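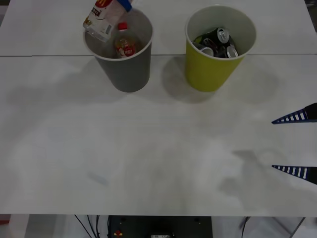
Maëlle Ouellet
Wednesday, November 7, 2018

OK, thread time. Our sorting arm had a bad afternoon and a few of you asked what the shouting in the Beaulieu channel was (sorry, that was me). Short version: the gripper closed when it had been told to stay open.

Background for the new followers! The project is called Fundance, and the job is bottles in one bin, cans in the other. Sounds easy. I've been at it since spring and I have opinions about bottles now.

Crushed cans are the nice ones. You can grab them pretty much anywhere and they don't care. A full bottle wants to tip, and an empty one folds in on itself if you squeeze too hard, so grip force is the setting I fuss over more than anything else.

So! Run 712. I'd paused the arm to stand a bottle back up. Paused, mind you, I did not hit the stop button. The fingers were wide open and the screen said HOLD in big friendly letters. I reached in, set the bottle down, got my hand out, and snap, fingers shut on the bottle.

It didn't get me. It dented the bottle pretty badly and the cap let go, and I had soda in my sleeve. Could've been a lot worse and I'm not going to be cute about that part. My hand had been between those fingers 2 seconds earlier.

Hit the red button, wrote down the time, and went and sat on the stairs for a bit. Then I pulled the log.

The log is where it gets annoying. Line 2616: the gripper driver (Diltus, the old one, I know, I know) lost its connection to the arm controller for a moment and came back. When it comes back it replays the last command it hadn't finished. Guess what the last command was. Close!

The arm itself behaved perfectly. Faron is our controller and Faron was holding, joints locked, not a twitch. The pause just never covered the gripper. They're separate boxes on separate cables and the pause only goes to one of them.

And I wired it up! In October! I'd tested pause plenty of times and always watched the arm, because the arm is the big scary thing that moves. I never once pulled the gripper cable during a pause to see what would happen. Well, now I have.

Second thing, which I only spotted at the end of the day: the force limit went back to the factory value on reconnect. We run it low for bottles, and it closed at over 30 newtons. That's why the dent was so ugly. So really it was two faults in one, the replayed command and the forgotten limit.

Reproduced it before dinner, with a bottle in the gripper's reach and me standing well back with a broom handle like a lion tamer. Pull the cable, plug it back in, snap. Every single time. Horrible, but also kind of a relief? A fault that shows up when you call it is one you can fix. 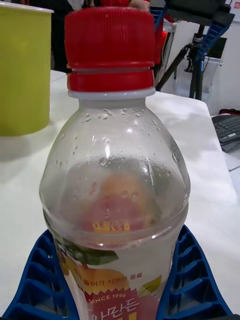

A question I got a lot: is the pause button enough if I just want to reach in and fix something quickly?
Use the stop button, the one that cuts power to the arm and the gripper together, and wait until both show as off before your hand goes anywhere near the fingers.

What's changed so far: the driver throws away its old commands when it reconnects, and it refuses to move until the force limit has been sent again and read back. If the numbers don't match it just sits there and beeps. The beep is awful. I'm keeping the beep.

Pause now goes to the gripper too. I don't love relying on software for this though, so there's also a strip of tape on the table and a rule: hands don't cross the tape unless the power is off. I've already broken out the label maker.

Still open - why the connection dropped in the first place. My money's on the connector near the wrist, it gets tugged whenever the arm swings over to the bins. New cable is ordered. Until it's in we're running at slow speed and I'm logging every dropout.

If you've got the same driver, please go pull your gripper cable while paused (nothing soft in reach!!) and tell me what yours does. Replies are open. I'm off to wash this sweater.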